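Gallery: The Week the Gripper Wouldn't Let Go

Welcome back to the Keladier workshop pages! Most of our galleries are about things going right, and we love those, but this one is about a fault, and we had such a good time chasing it down that it deserves a page of its own.

Quick background for anyone new. We collect pick and place runs with hand-held grippers, moving small boxes and bottles from one spot on a table to another, and the runs then go to the arm at our Rindomthorpe site. We were 2,234 runs into the Barnik set when the fingers started closing late. Then they started opening late too, and on 16th July they stayed shut on a carton and would not open at all until we cut the power.

A gripper that holds on when you've told it to let go is a safety matter, even a small one with soft pads. We stopped the arm the same afternoon, put a tag on the switch and went back to the hand-held unit to see if we could get the fault to show up there (we could!).

Box and cylinder, the pair we used for most of the checks. The blue box is down between the two black fingers, with the left finger over one side of it, and the blue cylinder is farther up the white tabletop.
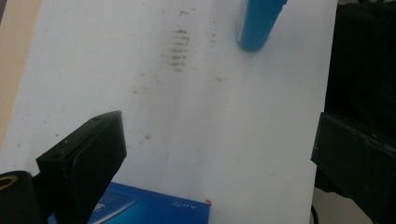
Steiner wrote in after we put the first notes up: we had the same late release on two of our units in February, and we swapped the motor both times before anyone thought to look at the cable. Check the strain relief first. Ours had a break inside the jacket that only opened up when the wrist was turned past a certain point, so it passed every bench test we gave it.

That comment saved us days. We had a new motor sitting in the cart already! We went to the cable instead, bent it slowly by hand with the meter on it, and the signal dropped out 5 times before we even got to the connector. The controller was reading each dropout as "hold position," so the fingers did just that. It's a sensible default if you're carrying something heavy over someone's foot, and a pretty bad one if a finger is in the way.

What we changed, for those of you running the same setup:

The cable now has a longer loop at the wrist and a proper clamp, and it gets replaced on a schedule.

A lost signal now sets off a beep and stops the arm. The fingers still hold, but there is a manual release on the side that you can reach with one hand.

We pulled 19 runs out of the Barnik set where the timing was clearly off. A few more are borderline and we're still arguing about them - if you have a good rule for spotting late closes in old logs, please send it over.

The arm is back on at Rindomthorpe at half speed for now, and the old cable is on a hook by the door with the bad spot marked in tape. Come and bend it if you're passing through, it's very satisfying.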